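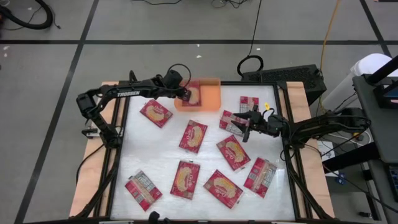

Skastix: Your Questions Answered

Hello and welcome! Skastix is a little puzzle game for phones and tablets in which you slide crooked sticks into place to build bridges across the flooded town of Plovunden. We get a lot of mail about it (thank you, we love reading it!) and the same questions come up often enough that we've gathered them on one page. If yours is missing, write to us through the Help button in the game.

Is Skastix free?

Yes, the first 100 bridges are free to play from start to finish, and you don't need to make an account or give us an email address. After that there is a single purchase that opens the Upper Town, with everything in it. We don't sell coins, gems, keys or any of those things, so if you see a site offering "unlimited Skastix coins," please stay well away from it. There are no coins in the game!

Which devices does it run on?

Most Android phones and tablets will be fine. The game takes up very little room, but do leave some space free for your saved bridges, which pile up faster than you'd think once you get into the habit of keeping every version. If the water looks choppy or your tablet gets sluggish, open Settings and turn off Ripples. The puzzles are exactly the same without them.

I'm stuck on bridge 22. Is it broken?

Oh, bridge 22. We've had more letters about this one than all the others put together, and we promise it can be done. Try starting from the far bank and leave the longest stick until the end. If you'd like a bigger nudge, tap the lantern and it will show you where one stick belongs. You get 5 lanterns a day and they refill at midnight by your device's clock.

Who or what is Khúc?

Khúc is the heron who stands on the chimney and watches you play. Some players have noticed that Khúc turns to face a certain part of the river now and then, and have asked us whether it means anything. We'd rather let you find out for yourselves, but it's certainly worth looking where the heron looks.

Can two people play together?

They can, on one device. Choose Shared Bridge from the main menu and you'll take turns placing sticks, each from your own bank. It works best on a tablet laid flat on a table between you. Online play isn't available, and we're a very small studio, so we don't want to promise something we might not be able to look after properly.

I got a new phone. How do I keep my progress?

On the old phone, go to Settings, then Moving House, and you'll be given a short code. Type it into the same screen on the new one and your bridges will come across. Please do this before you wipe the old phone! We don't keep a copy of your game ourselves, so we can't bring it back for you afterward, much as we'd like to.

Does it work offline?

It does, all of it. You only need a connection to download the game, to buy the Upper Town and to use a Moving House code.

Will there be a Skastix 2?

We're busy with another game called Flimgate at the moment, which is about locks and canal boats and has kept us happily occupied for quite a while. Skastix still gets new bridges now and then, and the next batch is due in December.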